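Week 6: Reading agent reviews

Most sellers who post a review are happy, or were asked to post by their agent at closing. Treat the praise as weak evidence. Kandpal's handout on the Erley listings covers 346 reviews, and only 4 mention the final price against the asking price.

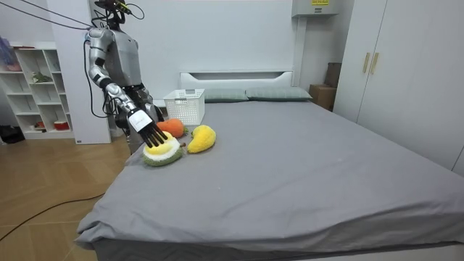

"Sold fast" has the same problem — a house priced too low also sells fast. Check days on market next to comparable sales before you credit the agent.

For October: bring 10 reviews from Fultden and mark every claim you could verify from county records.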